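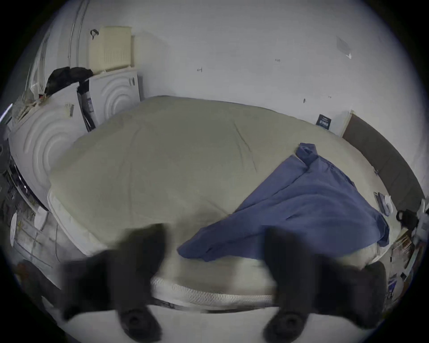 Dilby Short Film Evenings – Frequently Asked Questions

Updated 2026-10-04

What are the Dilby Short Film Evenings?
We show short films from different countries in the small hall of the Visero cinema, with a talk after the last film. The program changes every month. Florian Boyer selects the films and Evanthia Deligiannis leads the talks.

How long is one evening?
The films together take less than two hours. After this there is a pause, and then the talk, which goes on as long as people have something to say. You may leave in the pause if you only came for the films.

Do I have to buy a ticket before?
It is better. The small hall has 50 seats and they are often sold out, especially when a director is coming. If there are seats left, we sell them at the door 20 minutes before the start. We do not keep a waiting list.

Are the seats numbered?
No. Please sit where you like, but leave the two places next to the entrance free for visitors with a wheelchair and the person who comes with them.

In which language are the films?
In their original language, always with English subtitles. When a film has no spoken words we write this in the program. The talk is in English. Evanthia also speaks Greek and French, so you can ask your question in one of these and she will translate it for the others.

Can I bring my children?
Many of the films have no official rating, because they were only shown at festivals. We write our own advice beside every title. If it says "adults", we kindly ask you to take it seriously. In November there is one afternoon program for families, and there all films are suitable from the age of six.

Can I come in late?
Yes, but only between two films. Our colleague at the door will tell you when.

I missed the evening with "Cheon". Will you show it again?
We would like to, and we have asked the distributor. It was the film we received the most messages about this year – some of you loved the long silent part in the kitchen and some of you found it too slow. When we have a date it will be in the newsletter.

Can I see the films at home?
No, we have only the right to show them in the hall. Some directors put their film online later, and then we add the link on the page of that program.

How can I send you my own film?
Use the form on the page "Submissions". The film must be no longer than 20 minutes and must have English subtitles. Please send a link and the password, not the file. Last year we received 200 films and Florian watches every one to the end, so an answer can take up to 3 months.

Do you pay the filmmakers?
Yes, every film in the program receives the same fee. There is no cost for sending a film.

What is the Hatum prize?
It is the prize of the audience. You get a paper card at the entrance and give it back with your vote before the talk begins. The winning film is shown once more at the last evening of the season.

Can I get my money back if I am sick?
We can move your ticket to another evening if you write to us before the start. We cannot give the money back, except when we cancel the evening ourselves.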